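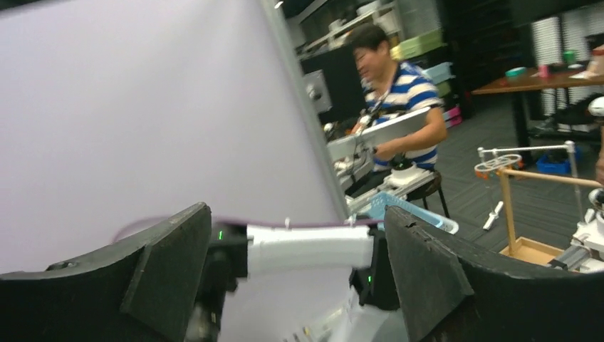

毛糸で編んだクリスマスの靴下飾りは、洗ったあと吊るして干してもいいですか？

小さくて軽いものなら、よく脱水してからつま先側を下にして吊るせます。大きいものや水を含んで重くなったものは、平らに置いて形を整え、湿り気が少し残るくらいになってから吊るすと伸びにくいです。

## 赤いニットの靴下飾り、まとめて洗いたい！

**もみの木だより**　閲覧 1222

毎年クリスマスが近づくと箱から出してくる靴下飾りが大好きで、今年は出す前に一度きちんと洗ってあげたいと思っています。赤いリブ編みに白い模様が入った長いのと、サンタ帽みたいな履き口にぽんぽんがついた小さいのが混ざっています。Zirnsteadの冬市で少しずつ買い足してきたもので、洗濯表示のタグがついていないものがほとんどです。

長いほうは47センチあります。重さは乾いた状態で326グラム。思ったより重いんです！　裏地がついているからかもしれません。

知りたいのは次のあたりです。

- 赤い色が白い模様に移らない洗い方
- 長い靴下を伸ばさずに干す方法
- ぽんぽんをふわふわのまま乾かすコツ

物干しは木の折りたたみ式と、洗濯ばさみつきの白いプラスチックのものがあります。どう使い分けるのがいいでしょうか。10月のうちに済ませて、11月は飾る場所をゆっくり考えたいです。よろしくお願いします！

---

### あみもの部屋の隅っこ

わあ、靴下飾りの洗濯、楽しいですよね。私も毎年やっています。飾りつけの前にこれをやると気分がぐっと盛り上がります！

まず色移りの確認から。目立たない裏側に水でぬらした白い布を押し当てて、1分ほど待ってください。布に赤がついたら、水に浸ける洗い方はやめて、かたく絞った布で表面をたたくように拭くだけにします。つかなかったものだけ次に進みます。ただ、布につかなくても長く水に浸けると出てくる赤もあるので、浸け置きはしません。

1. 洗面器に冷たい水を張り、おしゃれ着用の中性洗剤を溶かします。私はPlileckの無香料のを使っていますが、中性なら手持ちのもので十分です。
2. 裏返してから入れ、手のひらでやさしく押します。もまない、こすらない。1枚ずつ洗って、水が赤くなったらすぐ引き上げてください。
3. きれいな水ですすぎます。泡が出なくなるまで、水を替えながら2回か3回。
4. バスタオルにはさんでくるくる巻き、上から体重をかけて水を吸わせます。ここを丁寧にやると乾くのがほんとうに早いです！
5. 表に返して形を整え、白い模様の部分が赤いところと重ならないように、間に乾いたタオルを入れます。
6. 長いものは平らに置いて、触ってひんやりするくらいまで乾かします。そのあとで木の物干しに移します。木の棒は濡れたニットを直接かけると湿気を吸うことがあるので、私は乾きかけになってから使う派です。

吊るすときは、隣の服や靴下とくっつかないように間をあけるのも大事です。赤いもの同士でも、重なったところだけいつまでも乾きません。セーターのような厚手のものと一緒に干すなら、端と端に分けてしまうくらいでちょうどいいと思います。それと、つま先が床につかない高さにしてくださいね。

赤いリブ編みに生成りっぽい模様、木の物干しの手前に下がっているだけでもう冬の部屋です。大好きな眺め！ 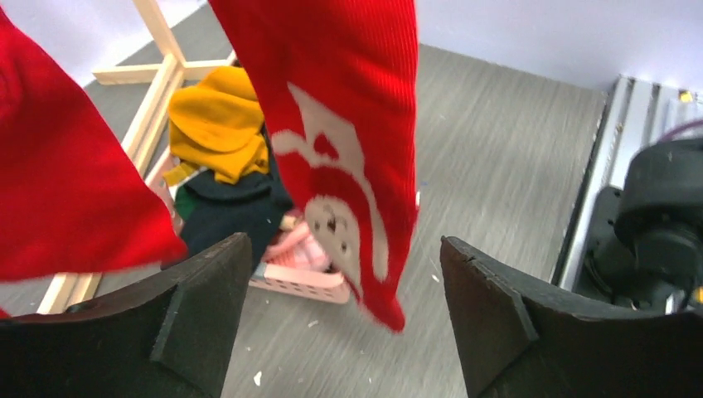

### 洗濯ばさみ推し

小さいほうは絶対に洗濯ばさみで吊るすのがおすすめです！　平干しの網だと、ぽんぽんが片側だけつぶれて乾いてしまうんですよね。うちではそれで何個もぺったんこにしました。

はさむ場所は履き口の端です。ぽんぽんそのものをはさむと跡がつきます。輪っかの紐がついているなら紐をはさんでください。跡が気になるときは、小さく切ったガーゼを1枚かませるといいですよ。

バネの強い洗濯ばさみは編み地に歯形が残ります。Zullarのやわらかめのに替えてからは、私の小物ではあまり気にならなくなりました。手持ちのがかたいなら、厚紙をはさんで一晩開いたままにしておくと、少し弱くなることがあります（なりませんでした、というときはごめんなさい）。

ぽんぽんは乾きかけで一度だけ手を入れます。指でふわっと起こして、根元を持って軽くふる。ドライヤーを使うなら冷風で、少し離して。温風は化学繊維のぽんぽんだとちりちりになるのでやめたほうが安心です。

サンタ帽の履き口に白いぽんぽんがちょこんと乗ったタイプ、洗濯ばさみで下がっているとそれだけで飾りみたいで、しまうのが惜しくなります！

### 通りすがりの冬支度

ネットに入れて洗濯機で洗ってますが平気ですよ。

### もみの木だより

みなさんありがとうございます！　さっそく白い布で試したら、長いほうの1枚だけ赤がついたので、それは拭くだけにします。洗濯機は、裏地がついているものにはちょっとこわいので今回は見送ります。でも裏地なしの丈夫なのが増えたら試してみたいです。

小さいのは白いプラスチックのほう、長いのは平らにしてから木のほう、と決めました。木のはKastenの古い型で、棒の表面がざらついているところがあるので、先に手ぬぐいを巻いておこうと思います。毛糸が引っかかったら悲しいので。

### あみもの部屋の隅っこ

手ぬぐい、いいですね！　色の濃い手ぬぐいだとそちらから色が移ることもあるので、白か、何度も洗ったものにしてください。

あと書き忘れです。底のほうに色の違う部分や貼りつけた飾りがある小物は、接着剤でついていることがあります。指で端をそっと触ってみて、浮きそうなら水には入れず、やわらかいブラシでほこりを払うだけにするのが無難です。 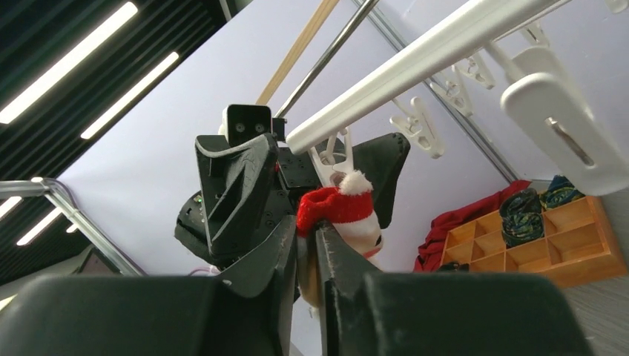

靴下飾りが完全に乾いたかどうかは、どこで確かめればいいですか？

つま先と履き口の折り返し、それからぽんぽんの根元を触って確かめます。いちばん厚いところなので、最後まで湿り気が残りやすいです。少しでも冷たく感じたら、もう一晩そのまま風の通る部屋に下げておいてください。裏地つきのものは中に手を入れて、内側のつま先まで触ってからしまうか飾るかします。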